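Wovesis says its plain grey bays will fix shared workshops. We have some questions

03/10/2024

News | Workshops and studios

If you have ever rented a bench by the hour, you will know the usual complaints. Someone has left glue on the top. The person beside you is sanding. Your small parts have rolled off the back and you are on your knees with your phone torch on.

Wovesis, the bench-hire company with an office on the industrial side of Cludar, thinks it has the answer, and the answer is walls. The company has opened a row of enclosed work bays in the former carpet warehouse beside the rail yard, under the name Justik, and it is telling anyone who will listen that the open-plan workshop has had its day.

There are 17 bays in the first stage. Each is a table with a wall behind it and a wall at either side, open at the front. Hire is $20 an hour, with a minimum booking of two hours, and there is a yearly membership fee of $300 on top for anybody who wants to book more than a day ahead. Casual users take what is left.

That last point was not on the flyer that went through letterboxes in April. The flyer said "from $20" and had a nice drawing of a mug on it.

Wovesis describes the Justik bay as "a neutral, distraction-free work environment". Having read the brochure twice, we can report that this means grey. The brochure is keen on the colour. It says grey walls help users "see the work instead of the room", and that a white top makes small parts easier to find. The second claim sounds fair enough, at least for dark screws. Anyone who works with white buttons, paper offcuts or porcelain chips might see it differently.

No source is given for either claim. We asked the company for one and were sent the brochure again.

The walls have no shelves, hooks or pegboard on them. Members of the old co-op workshop on the other side of town, which closed last winter, will remember that its walls were nearly all hooks, and that half the value of the place was being able to hang your square where you could reach it. At Justik you keep your tools on the table or on the floor. Wovesis says storage would "compromise the clean field of the bay". It would also cost money, though the brochure doesn't go into that.

The rail is a better idea. A thin strip of metal along the far edge of the tabletop would, you'd think, stop a pencil disappearing down the back, and anyone who has lost a pencil that way will give the company some credit. The brochure calls it an "integrated perimeter guide system", but it is a rail.
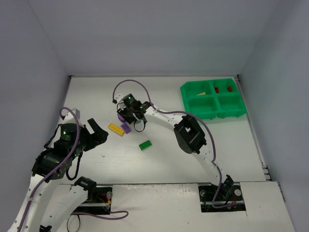
Inside a bay: a white tabletop between bare grey walls, with a thin metal rail along the far edge. A long metal rail follows the right-hand side.

What the brochure leaves out is whether the rails are meant to take anything. The company's website suggests that clamps and fixtures can be "located against" the metalwork. The terms of hire, which you only see after you have put in a card number, say that nothing may be fastened to the bay without written approval. We asked which of these was right. The reply was that both were, and that approvals were handled case by case and generally took nine working days.

Nine working days is a long time to wait to use a clamp.

The question matters more than it may sound. A good part of the people who used the old co-op were doing repair jobs that need something held still - a chair leg, a picture frame, the base of a lamp. A smooth table with no vise and a rule against fixing things to it suits sorting, wrapping, model-making, sewing alterations and other light work. It does not obviously suit the person with the chair leg. Wovesis says "a wide range of tasks" can be done in the bays and lists jewellery, small electronics, packing and "creative play". Woodworking is missing from the list. So is anything with a solvent, which is probably sensible in a space closed on three sides.

Ventilation comes up further down the terms, in a paragraph that says users are responsible for making sure their activity is suited to the bay. The building itself has big roller doors at both ends, and in summer those will help. What happens in January, when the doors are shut and the wind is coming off the yard, we will find out in January.

Then there is noise. The company's main sales pitch is that walls give you peace, and it has put the word "quiet" on the sign out front. The bays have no doors on them, and the warehouse has a concrete floor and a steel roof. Anyone who has dropped a hammer in a building like that knows how far it carries. A wall at your elbow will stop you seeing what your neighbour is up to. Whether it will stop you hearing it is a separate matter, and Wovesis told us it had not taken sound readings "at this stage of the rollout".

We don't want to be sour about all of it. Cludar has been short of places to work since the co-op closed, and a clean table is a clean table. The bookings page works on a phone. The parking is free, which can't be said of the library basement, where the knitting and mending groups have been squeezed in on folding tables. The washrooms at the warehouse are new and there is a proper sink with hot water. The bays are wiped down between bookings by staff, and on our visit the building smelled faintly of citrus cleaner in place of the old carpet backing.

But the price is hard to get past. The co-op charged by the season and gave you a key. Someone using a Justik bay for two hours a week, with a membership, would pass what a co-op season cost well before the season was over. Wovesis says the comparison is unfair, and that the co-op shut because it didn't charge enough. There may be something in that. The co-op's roof leaked for years, and the money to repair it never turned up.

The company also says demand is strong. According to Wovesis, around 300 people have registered an interest. Registering an interest means leaving an email address in return for a discount code, so we would treat that one with care. On the morning we went through there was no trouble getting a parking spot.

One of the nearest businesses, the upholstery supply shop Vũ, has put up a notice offering cut foam and fabric for pickup by bay users. The shop told us trade from next door had been "a trickle so far" but that it was happy to have lights on in the building again. It has asked Wovesis whether customers could use a bay to recover a seat pad, staple gun included. As of this week it was still waiting to hear. Staples into a seat pad don't go into the table, or shouldn't, but the terms of hire mention staple guns by name and the wording isn't friendly.

Damage is another sore point. A white top shows everything. Hirers leave a deposit, and the terms allow the company to keep some or all of it for "marks, scoring, staining or residue". There is no description of how old marks are told apart from new ones. Wovesis says staff check each table before and after a booking. It does not give the hirer a copy of that check. If you do book, our advice would be to look the table over before you put anything down, run a hand along the edges, and get somebody on staff to note whatever you find while you are both standing there. Bring a mat of your own for any cutting.

The front corners are worth a look as well. Brackets and slotted metal ends are handy things to snag a sleeve or a length of yarn on. The company says its fittings meet "all relevant requirements" and that no injuries have been reported. The bays have not been open long.

A second stage is planned at the north end of the warehouse, with slightly deeper tables and, if the company is to be believed, a choice of wall colour. No date has been set. The planning notice on the fence refers to "additional hire units" and gives no number. It also has the loading area down for conversion to more parking, which the shop at Vũ says is the first it has heard of it, given that its deliveries come in that way.

Wovesis has promised an open evening later this month, when people can try a bay without paying. Groups that used to meet at the co-op have been asked to bring a small project along. The company says feedback from the evening will be used to "refine the offer". It didn't say whether the fee, the fixing rule or the missing hooks were part of the offer that could be refined.

Bays can be booked online or at the front counter. The counter is closed over lunch. Members can cancel without charge up to the day before, and casual users lose the booking fee. Bring your own lamp if you are fussy about light, and ask at the counter for an extension cord, as the terms say you can't bring one in from home.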